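Progress report to the Lanz Fund
Shared Workshop and Table Repair Program, Clurka Hall
Prepared by Aoife Ó Riain
26 April 2022

Where we stand

The grant agreement asks for a report at the midpoint of the funding period. It also asks us to say whether the program is "on track." I would rather set out what has been done and let the Fund decide, as the targets we agreed in January were looser than they should have been and I don't think meeting them proves much.

The program refinishes worn tables from schools and community halls and sends them back into use. The target for the full period is 90 tables. We have finished 40. On paper that is slightly behind, and the gap is smaller than it looks, as the first weeks went on the dust extraction and on nothing else. I would still caution against reading the 40 as a success. Eleven of those were small side tables that needed little more than a sanding and a coat of oil. They count the same as a full-length dining table in our reporting, and they shouldn't.

Money

Materials spending to date is $1,479. The budget line allowed for more than that, and I was asked last month whether the underspend could be called a saving. I don't think it can. Part of it comes from finish donated by a supplier who has made no promise to do it again. Part is sandpaper we ordered and have not been billed for. When that bill arrives the underspend will shrink, and I expect it to be gone by the end of the summer.

The $500 set aside for outreach has not been touched. The plan was to print leaflets and post them to every school in the district. Two schools told us they throw such leaflets away unread, and I saw no reason to doubt them. I would like the Fund's permission to move the money to van hire. Collections are the slowest part of the work, and a borrowed van that is free only every other week is a poor way to run them.

The finish trial

The application promised a comparison of two finishes, Stirarus (a hard wax oil) and Dandis (a water-based varnish). The makers' claims for both are generous. Stirarus is sold as needing one coat. We have yet to get an even surface with fewer than two, and Kasun Samarakoon, who ran most of the trial, puts on three where a table will see food. Dandis goes on faster and smells less, but it lifts the grain on softwood and has to be cut back by hand before the second coat. That takes up most of the time it was supposed to save.

We don't have enough to name a winner. The tables went to different places and get different treatment. A library table and a lunch table are hardly the same test, and our record of which finish went on which piece was patchy for the first few weeks. I've asked for it to be written on the underside in pencil from now on. Any conclusion drawn from the earlier tables should be treated as a guess.

Training

Nine people have been through the evening course and seven finished it. The feedback forms were very positive. Feedback forms handed out over coffee on the last night usually are. What I would like to know is whether anyone has since refinished a table without help, and so far I can confirm two. One of those is Attila Nyitrai, who had done it before he joined.

Ultan Hayes has suggested cutting the course from six evenings to four and spending the time on sanding. I agree with the second half of that. Most of the faults we send back for rework come from skipping a grit, and no finish will hide it. The session on color matching could go without being missed.

Condition of returned tables

We committed to checking a share of the tables after they had been in use. The pale tops are the harder ones to judge. Under a bright light a patch of shine can pass for wear, or cover it up, and the person checking has to move around the table and look along the grain from both ends.

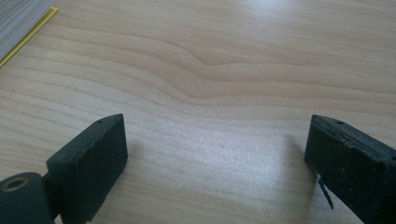 Aidan Ó Conaill objected to this part of the draft, and I've left his objection in at his request: "You're making the checks sound harder than they are. Run your hand over it. If it's rough, it needs another coat, and if it isn't, leave it alone. The people using these tables don't look along the grain from both ends."

He has a point about the users. I don't think it settles the matter for us, as a surface can feel fine and still have a finish too thin to last the year, but I accept that our check sheet is too long. It has been cut to a single page.

What we are asking for

Permission to move the outreach money to van hire, as set out under Money. A change to the reporting so that small tables are listed separately from large ones. A decision on the finish trial: either we drop it or we run it properly, with matched tables in the same building. I would drop it, and put the hours into sanding.

The next table collection depends on the van. I will send dates once we have an answer.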